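Bench diary, October 20, 2021

Fish day. Left arm gets the rod, right arm gets the net, same fingers on both. I want to know whether the textured black fingers can do what the Turholm pads did for us in June, and whether the wrist camera on the left arm is any use over water.

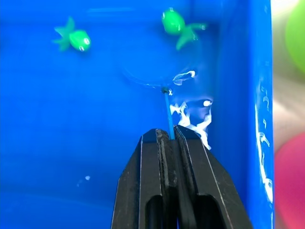

Desmond Ambrose

The rod is thin and the fingers have to close nearly all the way to hold it. I set the grip limit to 12 and left it there. Glare is the real trouble. The wrist camera gets white patches on the water, and to software they look a lot like objects. The head camera has an easier time of it.

Spent most of an hour on the controller. Sakai's settings are smoother on the left arm, the old ones quicker. Kept Sakai's.

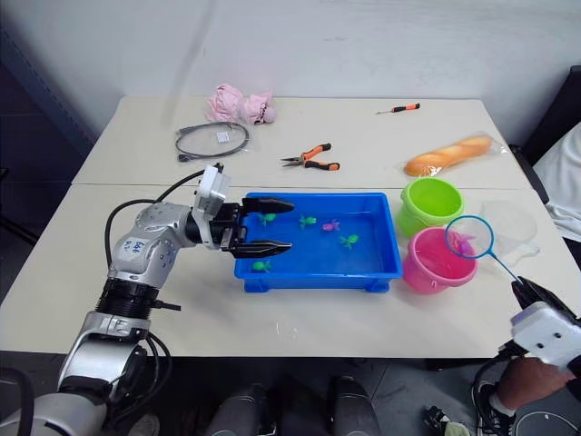
Net over the pink bucket, left gripper at the tray.

The net is easier to hold than the rod – thicker fingers would be fine for it. I'd keep these for the rod.

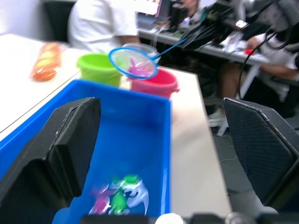
Desmond Ambrose, test bench

Wrist view again, with blur on the toys in the bin. Shutter to 500 tomorrow and see. Ask Tetsuya about the Ostska lens.

Comments

Sarahí Trujillo: Try a polarizer before you touch the shutter.

Tsutomu Takagi: Which firmware is the left arm on?

Desmond Ambrose: 7, both arms.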